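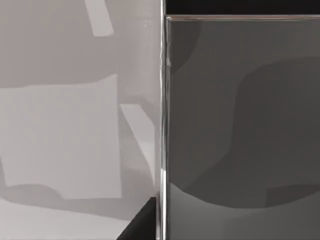 Yevhen Hladun read an early draft of this section and wrote in the margin that I should stop moving the wrist view and just live with whatever it sees. I didn't take the advice right away, and I lost most of February to it.

3. Building the bench in simulation

I put the whole bench together in Broteo before I let any arm move in the Kinyua workshop. We share that room with people who build furniture and fix bikes, and I wanted to make my dumb mistakes on a computer first. The virtual bench has a white top, wood at the back and two arms. All of this runs on a desktop in my spare bedroom (it doubles as the heater in winter).

The close view was the part I fought with. Put the viewpoint very near a finger and you get half a picture of dark gray metal-looking nothing, with a bright line down the side and blurry pale shapes beyond it. My first idea was to slide the viewpoint back 20 mm at a time until the finger got out of the way. Well, by the time I liked what I saw, I had a viewpoint that couldn't be bolted anywhere on a real wrist! So I went back to the bracket I could print, measured it again, and made the simulator match it. Yevhen was right and I've told him so.

The overview was much easier to deal with. Figure 1 is a render from it: the fingers are open on both sides of the phone, and the gap is wider than the phone is. I like this pose as a check before closing, and I use it as the starting point for every grasp test in this paper. If the fingers aren't lined up here, I stop the run and fix the wrist angle by hand. It's boring work. I did 165 runs this way, 80 of them with the phone turned a little from the last run, and I kept the settings file for each one in a folder named Gikska after the cat next door.

Figure 1. Open gripper over the phone, simulated bench.
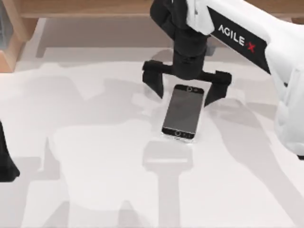 Why start with a phone and not a block? A phone is thin and lies flat, so the fingers have to come down close to the table before they can close on anything, and that's exactly the skill I wanted to test.

A tall block would have let me get away with a sloppy height setting. I know because I tried one for a week and felt great about myself, then swapped in the phone and drove a fingertip straight through the tabletop (the simulator let me, at least until I fixed the contact settings). After that I added a hard floor to the motion planner, 3 mm above the table, and it stays on for everything in the next section, including the runs with the second arm.

Previous section Contents Build notes Next section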